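29/04/2005 Notebook, medical services project. Cont. from the February pages.

Worked on the Vemley hospital register, second volume. Transcribed entries up to no. 139. Entries 136 to 139 share a single admission date and a single hand, different from the one before. The new clerk abbreviates heavily. "Dys." is used for dysentery throughout, but "D." alone also appears and could be dysentery, debility or discharged, depending on the column. Have entered all of these as written and put the possible readings in the notes field. Do not normalize until Soledad has looked at the originals.

Carrier admissions are still the main problem. The first clerk gives a name, a home district and a number. The second gives a number only, and the numbers restart partway down a page. Renzo thinks the restart marks the arrival of a separate column from the Skirnville depot. Possible, but the depot ledger does not list a transfer for that period. It lists a delivery of stretchers and a delivery of quinine, both signed for by Hegyi. Need to check whether the Hegyi who signed is the same man as the dresser named in the first volume. The signature has a long tail on the g in both, which is weak evidence.

Quinine: the ledger gives 300 grains issued against one sick parade. That does not agree with the parade state, which has 10 men reporting. Either the issue covers several days or the ledger figure was copied from the line above. Reread under the lamp and the figure is clear, no correction visible. Leaving as is, flagged.
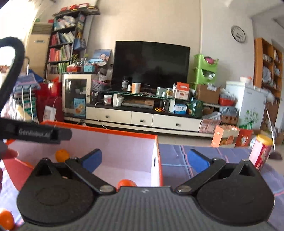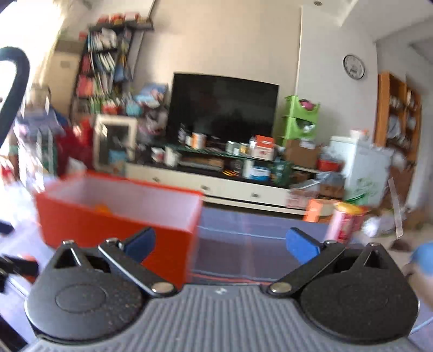 Database changes. Added a field for "unit as written" separate from "unit as identified". Rizwan had been overwriting the first with the second, and we lost the original spellings for a stretch of the first volume. Those need to be re-entered from the copies. He has the list. Also split "cause" into cause on admission and cause at death, as the two differ often enough to matter. Pneumonia in particular shows up at death where the admission column says fever.

Naster diary: Ignacio sent his typescript of the chapters on the march to the coast. Useful for the route and for the weather. Less useful for the hospital, which the author visited once and describes in four lines. He says the tents were "full to the pegs." Our register for that week shows an ordinary number of admissions. Two explanations: the register leaves out men held for observation, or he was there on a bad day. The diary was written up later from notes and his dates drift elsewhere, so I would not lean on it.

Nanna asks whether we can give a mortality rate for carriers in the draft paper. Not yet. Deaths are usable. The denominator is not, while the number-only entries cannot be tied to individuals and some men were clearly admitted more than once. Suggested we report deaths as a share of admissions, say so plainly in the table heading, and keep the word "rate" out of it.

To do:
Ask Soledad about "D." in the remarks column.
Compare Hegyi signatures side by side.
Re-entry of unit spellings (Rizwan).
Find out whether the depot kept a separate book for carriers. The ledger refers to "the other bk." twice.
Continue transcription from the top of the next page. The corner is torn and the first line of the remarks is missing.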